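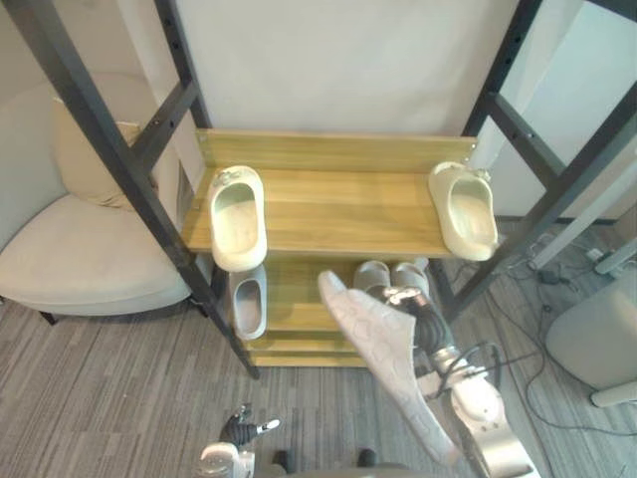 ## 2019-12-20

Shoe rack day. I have put this off since we moved in at Humbridge, and with Senga and Impi coming over the holidays there has to be room by the door for other people's boots.

Got up late. Coffee, then an hour of work email I had promised myself I would leave alone. Started on the shoes after that.

The rack is the Beddoe one, two wooden shelves between black metal sides. It cost 159 and I still think that was too much. One of the bolts on the side had worked loose again, so I tightened it before putting anything back. I need to find the little wrench a proper home. It lives in the fruit bowl at present.

The cream pair goes on top, one at each end. Melahat says this looks silly and that a pair should stand together. I like the gap in the middle because I can drop my keys and gloves there when I come in. We did not settle it. The white and pale gray ones go on the lower shelf. They are all so close in color that I have gone out to the trash in two different ones more than once.

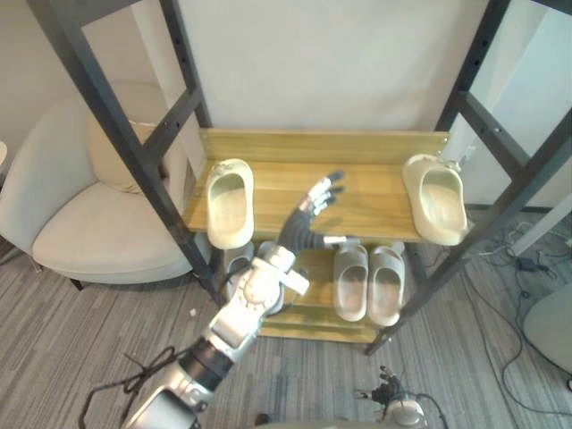
*Slippers on the rack, cream ones up top.*

My boots are going in the hall closet for now, on newspaper. Threw out the sneakers with the split heel. Kept the sandals, though I doubt I will wear them again. Wiped the soles of the house slippers with a damp rag and a bit of dish soap, and went over the carpet edge with the vacuum. Found a button from my gray coat and put it in the sewing tin.

Lunch was the rest of the lentil soup. Sabine called while I was eating. She can't come until after New Year, so that is one less bed to make up. She wants the Pondura cake recipe and I can't find it. I think Wing-yan has my copy.

Walked to the store in the afternoon for candles and a pack of 50 paper napkins. They had packs of 200 for not much more, but I have nowhere to put them. Cold out, no snow yet.

Still to do: sheets for the back room, salt for the front step, call Wing-yan about the recipe. Bed by ten if I can manage it.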